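How we built a robot with two arms
By Conall Cullinane
11/8/23

Volta is a robot that we built in a shared workshop called Posetlow. It has no head and no legs. It is two black arms fixed to a table, and it took us 71 evenings to build.

What is it made of?

The table top is wood. A black frame runs along its edges, and the arms are fixed to that. Wood on its own can bend a little when a heavy arm swings, and then the arm misses its target.

Each arm has joints, like your shoulder, elbow and wrist. A motor turns each joint. Cables bring power to the motors and carry messages back to the computer.

At the end of each arm is a gripper with two fingers. Two is enough for most small jobs. Try picking up a pencil with just your thumb and one finger, and you will see how much you can do. 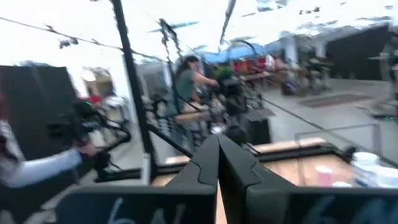
A gripper has no skin, so it can't feel things as you do. The computer has to work out how far to close the fingers. Too far, and a paper cup gets crushed. Not far enough, and the cup slips out. We changed the program many times in September before we were happy with it.

How does it learn a job?

We don't write down every tiny movement. A person guides the robot through the job, and the computer stores what the joints did. Then we do it again – and again. For one job we stored 649 tries, and we would like over 1,000.

The first job was moving small bottles. They are good for practice, as they come in different shapes and a tall one is easy to knock over.

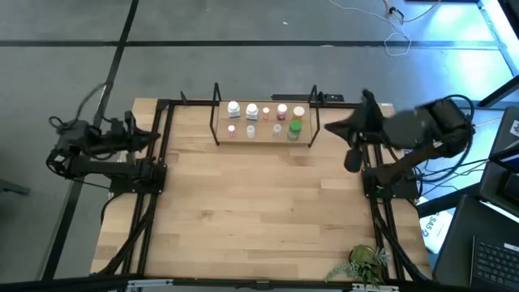
Staying safe

Robot arms are strong and don't know you are there. Keep your hands away from the table when the motors are on. Find the stop button before you start, and always work with an adult.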